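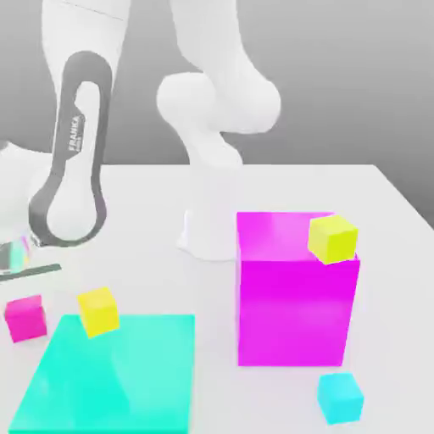 Going back to work while you're still feeding: notes for the Plumano parents' evening

Hello everyone, and thank you for coming out on a wet night when I'm sure at least half of you have been up since before the milk was delivered. If you've brought a baby with you, lovely, please don't worry about noise. If you need to stand at the back and jiggle, stand at the back and jiggle. I did a whole year of meetings that way.

(Wait for people to settle. Mention the tea, and that the loo with the changing shelf is the second door, the one that sticks.)

I want to talk this evening about the bit that comes after the bit everyone talks about. We get such a lot of advice about pregnancy and birth and those first foggy weeks, and then one day a letter comes from work asking when you'd like to start back, and you look down at a baby who has never taken a bottle in her life and think, well, how is that going to go?

My own story first, and I'll keep it short because I do tend to wander. I went back to my job at the Strachan office when my daughter was 6 months old. I had 5 days of leave left over, which I spread out as Fridays off, as it were, though my manager liked to move them about. I had a pump I'd borrowed from my sister, and I had read the instructions exactly once. I hadn't told anybody at work that I meant to carry on feeding. I think I imagined I'd slip off quietly at lunch and it would all sort itself out. By half past two on my first day I was sitting in my car in the car park with a coat over my head, having a little cry.

(Pause here. People usually laugh, and some of them look as if they've done the same.)

So the first thing I'd say is, tell them early. Put it in writing, even if your manager is a dear and you get on like a house on fire. It doesn't have to be grand. Mine, when I finally wrote it, was four lines long. I said I was still breastfeeding, that I'd need somewhere private to express twice a day, that it would take me perhaps half an hour each time, and could we have a chat about where. Send it a good few weeks before you start back. People need time to find a key.

And on the subject of rooms – please, not the toilets. You wouldn't make your own sandwich in there. A room wants a door that locks, a chair you can lean back in, a socket near the chair, and some way of getting at a fridge. At Strachan they gave me the old stationery cupboard, which sounds dreadful, but I grew terribly fond of it. I did my best thinking among those envelopes.

Next, bottles, and this is where I get the most questions, so I'll go slowly.

Some babies take a bottle straight off. Mine looked at it as though I'd handed her a shoe. If yours is the same, try to start well before you need it, and let somebody else have a go, with you out of the room, or better still out of the house. Go for a walk. Try a time when the baby's a little bit peckish but not furious. Try holding her facing outwards so she can look at the garden. We got through 3 different teats before one suited, and then it was the cheapest of the lot. If your baby is old enough, she may well skip the bottle and go for an open cup, and make an almighty mess, and be perfectly happy. Your health visitor can talk you through what's right for the age.

(Hand round the cups and the spare teats. Remember to get them back this time!)

Nursery. When we looked round Pestora, the one at the bottom of the hill, I asked all the questions about locks and lunches and forgot to ask about milk altogether. So ask. Where do they keep it, how do they warm it, how do they want it labelled, and what happens to what's left over? Take a marker pen that doesn't wash off. And ask whether you can pop in for a feed if you work close enough. Plenty of places are glad to have you, they just don't think to offer.

Then there's how you feel, which I've left late in the talk because I find it the hardest to say out loud. I missed her so much in that first week that my arms felt odd. I also drank a hot cup of coffee right to the bottom and was delighted. I felt both of those on the same morning, and then guilty about each of them in turn. If the low feeling hangs on, or you stop being able to sleep even when the baby does, do go and see your GP or ring your health visitor. They hear it every day and they won't think any less of you.

(If there's time, the Clenness story, with the pump bag left on the bus. If there isn't, skip straight on.)

And you're allowed to stop. I do want to say that plainly. You might feed morning and night and use formula in the day, and that's a very good arrangement that suited half my antenatal group. You might go back, try it for a fortnight and decide you've had enough. Cut down gradually if you can, dropping one feed and giving yourself a few days before the next, as stopping all at once can be very sore.

I'll take questions now, and I've got 40 copies of the sample letter on the side table, next to the biscuits. Take one for a friend. The evening finishes at nine, but I'll be stacking chairs for a while after that, so do come and find me if you'd sooner ask something quietly.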